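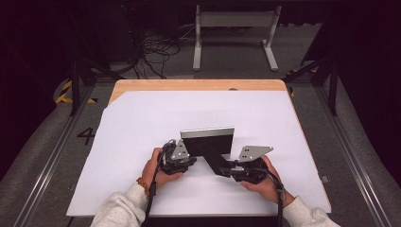 2 May 2026, station 4

Long day, good day. Bożena and I finally went through the handling rules for the hand-held grippers line by line, at the table, doing the thing each rule talks about. I've been nagging people to do it this way since the Rurkberg visit, and now I've had to eat some of my own words, so let me get it down before I forget.

The rule sheet had grown to 7 pages (my fault, mostly). We're cutting it to two. If you want an old rule back, come argue with me, but bring a case where it would have saved a recording.

Paper first. The white sheet goes down flat and gets smoothed from the middle out before anybody picks up a gripper. If it has a crease you can feel with a thumb, swap it. I used to let small creases go and Urszula talked me out of it - she spent most of a morning last month sorting out which dark lines were part and which were paper. Fine, she wins. It doesn't have to reach every edge of the table, a strip of bare wood at the back is OK. Write that in, because Keith keeps re-cutting sheets to make them fit!

Cables. This is the one I care about most. Both cables have to run back past the wrists and down with enough slack that you can turn your hand all the way over and not feel a tug. But slack likes to bunch up by the hand, and a loop next to the fingers is exactly what catches a part. So the new wording is: turn both hands over, look for loops, fix them, then start. I know it sounds fussy. It takes less time than reading this paragraph.

Sleeves and jewelry, oh boy. The old rule said nothing on wrists, nothing loose, full stop. Bình pointed out that the Henao crew follow a softer version, where cuffs and bracelets are allowed so long as they stay behind the gripper body and can't slide forward past the wrist. We talked about it for way too long. I'm for the softer one with hand-helds, since there's no motor dragging your arm anywhere, and I want the strict one kept word for word for anything powered. Bożena wants a single rule for both so people don't mix them up. Not settled. Zdzisław gets the deciding vote when he's back.

Two-handed parts. For something like a flat panel with a long bar on it, one gripper takes the bar and the other comes in at the side of the panel. Get the first grip solid before the second hand closes. If you close both at once they fight each other and the part twists, and then you've got a recording of a person wrestling. Also, no bare fingers on the part once recording has started. If you need fingers, stop, mark the take as bad, start over. Please don't try to sneak one in, we always find it.

Plates on top of the grippers: check the bolts by hand at the start of each session and after any knock. I had "every 100 takes" in the draft and Keith said nobody keeps count that well, so I took it out. Fair enough.

Floor: the taped marks are for the table position, leave them where they are. If one peels, replace it in the same spot and write it here. Spare cable goes behind the stand, never on the side where people walk. I want a proper hook for it, have asked Grulance for a price.

Still to do
- type up the two-page version and send it to Timavier for their read (me)
- wrist rule, get Zdzisław's vote
- Urszula to add a "paper changed" box to the take log
- find out who has the good scissors, they were in the drawer at lunch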